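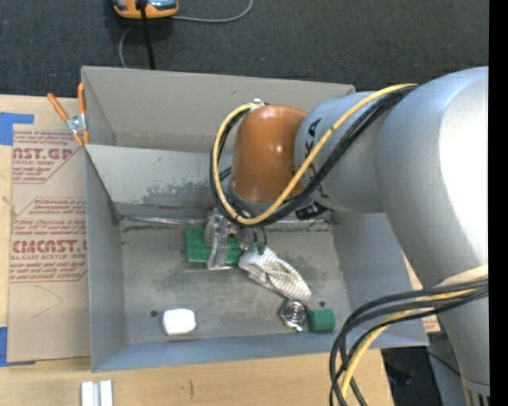

Bin Picking Software for a Mixed Parts Bin
Final project report, Faulkner Lab

1. Goal

Our task was to write the software that lets the lab's arm take unsorted objects out of a metal bin one at a time. The arm and gripper were already installed. We wrote the grasp planner, the motion checks and the logging tool, which we named Bivik. The perception code came from last year's Flasby project and we changed only parts of it.

2. Method

Each cycle starts with a depth image. Flasby splits it into segments and passes them to the planner, which samples grasps on each segment and scores them by surface angle, clearance from the bin walls and height. The top nine are kept. For each one we compute a path and reject it if any link or the wrist cabling comes too close to a wall. We modeled the cabling as two capsules attached to the wrist. The first version left it out, and the planner kept choosing wrist angles that pulled the cables tight.

Walls are stored as planes, one per side, because ours slope. A plain box model cost us most of the grasps near the edges.

3. Tests

We ran two rounds in May. The first had 1,171 attempts with the original scoring. The second had 2,348 attempts with the cable model and the sloped walls. Bivik saved the depth image, the chosen grasp and the joint positions for every attempt, so a failed pick could be replayed offline.

4. Problems

Shiny metal parts leave holes in the depth image. We fill small holes from the neighboring pixels, but a larger one still splits an object into two segments. Cloth is the other weak point. Its folds are segmented as separate objects, and a grasp on one fold can drag whatever is lying against it.

Replanning was slow at first. We now cache wall distances on a grid with 6 mm cells, and the cache is rebuilt only when the bin pose changes.

5. Remaining work

The hole filling should use the color image too. The cable capsules are fixed in size and should follow the wrist angle. Code and logs are in the Barkgate repository, with setup steps in the readme file.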